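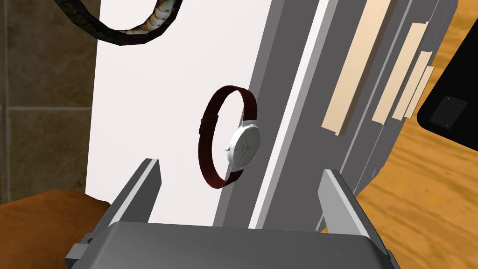
Ticket 2746: Watch pick demo stalls before the visit
Opened 2021-08-17 by Byung-chul Wang
Status: closed

Hello all, and thank you in advance for your patience, I know everybody is busy getting ready for the open day. I was running through the Narkia demo this morning, the simulated one where the gripper goes up to the display stand and takes the watch with the maroon strap, and it keeps stalling on the approach. The arm gets close, the fingers are open, and then the planner just sits there until it times out at 3000 ms. I tried it on the big screen and on my own laptop, with the same result. Our guests from Dralach are coming mostly to see this part, so I would dearly love to have it behaving!

Reply from Vellow support
Hi Byung-chul, thanks for such a friendly report. Could you send the planner log and tell us which scene file you have loaded? Also, please check whether the collision margin was changed. A strap that stands nearly edge-on to the gripper leaves very little to aim at, and a wide margin around the stand can rule out every path.

Byung-chul Wang
Log attached. The scene is the Hwang shop layout, same as in July. You were right to ask about the margin. Somebody (it may well have been me, late in the evening) had typed 88 mm in place of 2 mm, and I am a bit embarrassed. I put it back and the approach went through, but on the next run the wrist turned the long way round and the visitors would have had a good yawn waiting for it.

Reply from Vellow support
Glad the stall is gone. For the wrist, turn on "prefer short rotation" in the motion settings, save the scene, and restart the demo from the launcher. A plain reset keeps the old settings.

Byung-chul Wang
Restarted as you said and ran it over and over while I drank my coffee, and it was lovely every time. I have saved a copy under a new name so my tinkering can't hurt it. If any of you are free for the open day, do come by and say hello, there will be cake. Please go ahead and close this one.

2 comments | 0 shares
Contact Vellow support | Copyright Vellow | Back to top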